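Murals, mist and a very long harbour: the Domański show opens in Norncombe

I'd meant to pop in for half an hour before my bus, and I came out when they were putting the lights off. So you can probably guess which way this piece is going!

The old customs hall in Norncombe has given its whole ground floor over to Domański, the painter who came to the town to decorate a ferry waiting room and ended up staying eleven months. The exhibition is called Dranasance (more on that name in a minute) and it opened to the public on 4/9/22 after a members' evening that I wasn't invited to, not that I'm bitter. It runs until the end of January.

If you grew up round here you'll know the waiting room pictures even if you never knew who made them. They were the big sea-green panels with the women gutting fish and the man asleep on the coal sacks, and they were up on those walls until the ferry company moved out and the roof started letting in rain. Five of the seven panels have been cleaned and are on show together again. The other two are still being worked on, and there are full-size drawings in their places so you can follow the story round the room.
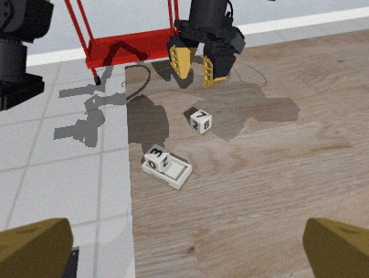 The drawings, for me, are the best thing in it. You can see where Domański changed his mind about the sleeping man, who started out standing up with a rope over his shoulder and got lower and lower from sheet to sheet until he was flat on his back. Some of the sheets have shopping lists down the side. One has a sum on it in pencil, 953 take away 650, with the answer crossed out twice, and I spent far too long wondering what he was trying to afford.

Then there's Cerville. That's the town where he lived before he came to us, and the second room is all paintings from those years – small, brown, rather cross pictures of kitchens and stairwells. I'll be straight with you, I didn't love them. But go through them anyway before you see the panels a second time, and do go back for that second look, as the green hits you quite differently once you've had your eyes full of brown for 20 minutes. I did the loop three times and the attendant started nodding at me.

Dranasance, since everyone was asking at the desk, is a word Domański made up himself. He used it in his letters for the particular light you get when mist is coming off the water and the sun is behind it. He never explained where he got it from, and the letters in the glass cases spell it at least two ways. The curator, Sioned Wogan, has left it alone on the labels and just lets him use it, which I think is right. She told me she'd read every letter the archive holds and still wouldn't like to swear to how it's pronounced. We both had a go. Mine was worse.

She was also very good on the money side of things, which doesn't usually get a mention at these shows. The cleaning of the first panel was paid for by a public appeal, and 3,519 people gave something, a lot of them sending in only a few pounds along with a note about a ferry they'd once caught. A selection of the notes is pinned up in the corridor by the cloakroom. Please don't walk past them! There's one from a woman who got engaged under the sleeping man and says he was the only witness, and another that's mostly a complaint about the price of tea on the boat.

Not everybody is happy with how it's been done, mind you. The panels were painted to be seen from a bench, with your bag on your knees, and they've been hung a good bit higher than they used to be so that the crowds can see over one another. I found I was tipping my head back to look at faces I used to be level with. I asked a few people on the way out what they made of that.

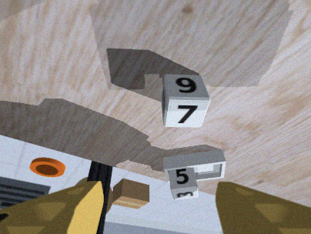 Hubert Gajewski thought the height was a mistake and told me so before I'd finished asking. He used to wait in that room every morning for the early boat, he said, and what he remembered was the hands, because the hands were right there next to you, and now they're up where you'd put a clock. He'd still come again, he said, and he'd bring his sister, but he wanted somebody to write it down. So there you are, Hubert, it's written down.

I put it to Sioned Wogan and she didn't argue much. The lowest hanging rail in the hall is fixed to the stonework and can't be shifted, she said, but there will be a low platform with benches on it in front of the two middle panels by the time the last two arrive. I'd quite like the original benches back, myself, but they went to a skip years ago with everything else.

Tickets are on the door and under-16s get in free. There's a talk on the letters later in the run with 30 places, and the desk tells me they're going quickly, so ask when you go in. The café is open the same hours as the hall and the cheese scones are enormous. If you're coming by bus, get off at the fish market stop and walk back along the front, as the one outside the hall is closed for roadworks.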